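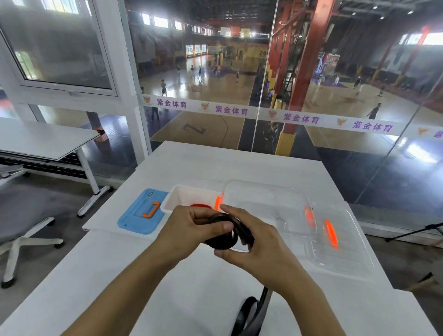
1/9 The equipment stores at Birkside are being put in order before the indoor season resumes in February. Members who borrow items are asked to read this thread in full. Cables come first: each one should be gathered into an even coil held between both hands, with the last length left free until the coil is settled, and should not be wound round the elbow.

2/9 A cable wound round the elbow acquires a twist along its whole length. The twist remains when the cable is next laid out along the side of a court, and it presents a trip hazard. Any cable returned in that state will be rewound by the duty team before it is issued again.

3/9 Straps are to be separated by type before they are folded. Flat straps and thicker straps should not be stored in one bundle. Where two have become knotted together, please work the loops loose on a table - pulling on the ends only tightens them. 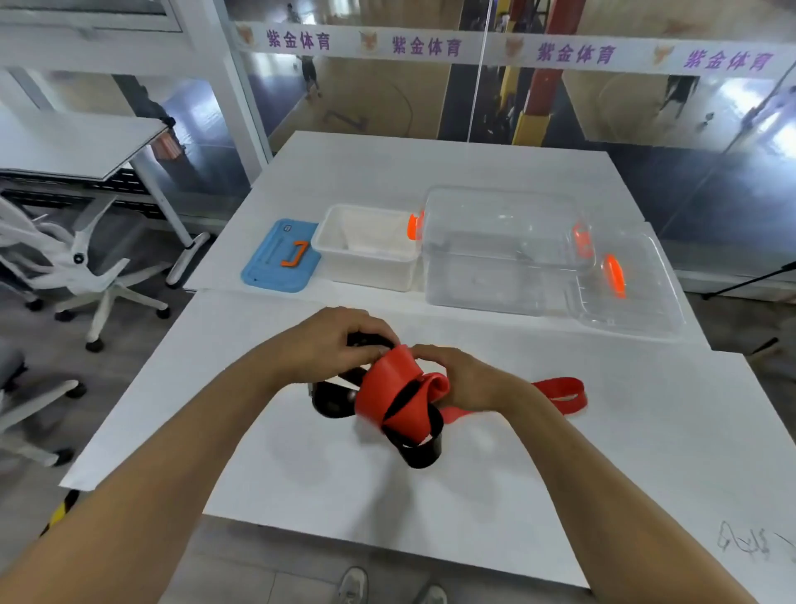 Photograph: Pratel / Birkside Sports Hall

4/9 Once separated, a flat strap is folded in equal lengths and secured with its own tail. Buckles are left on the outside of the fold, where they can be inspected without undoing it. Frayed straps should be handed to the front desk and not put back into stock.

5/9 Resistance bands are to be wiped, dried and checked for small splits along both edges before storage. A band with any split is withdrawn, however slight the damage may appear. The replacement order has been placed with Grumel and covers 56 bands in 2 strengths.

6/9 Bands should be wound flat and without stretching. A band stored under tension loses its strength early,

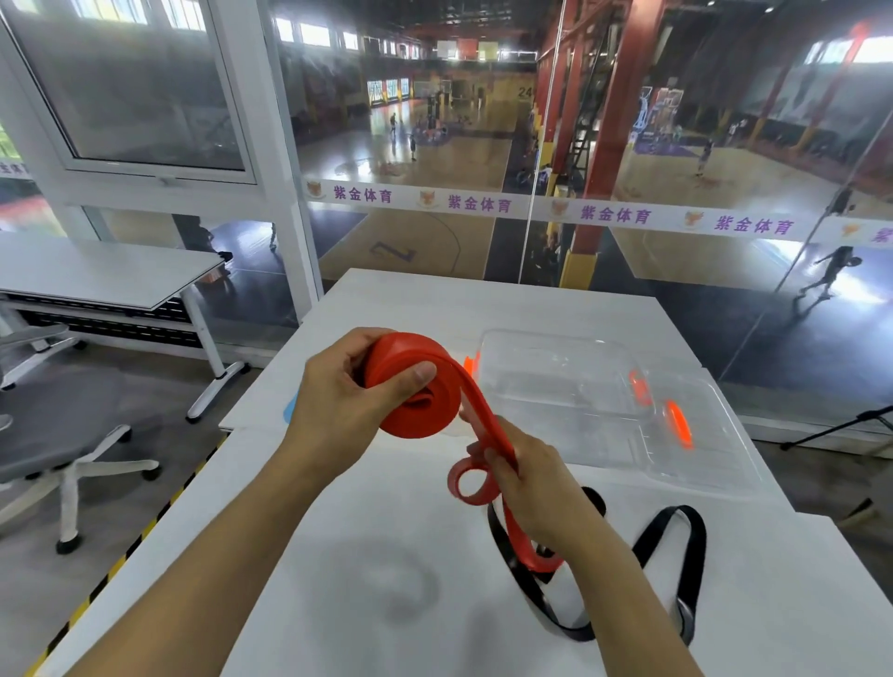
and the same applies to one left hooked over a rail or a door handle. The loose end is tucked into the coil last. Rubber should be kept out of direct sunlight at all times.

7/9 Lids on the storage boxes must close fully. If a lid will not latch, the box is overfilled and a second one should be used. Spare boxes are kept in the Pacheco Room.

8/9 Group leaders are asked to allow 20 minutes at the end of each booking for packing away. This period is included in the hire charge.

9/9 Questions about the new storage arrangements may be sent to the equipment office at Birkside. The updated loan form is available at the front desk. 2 Nov 2020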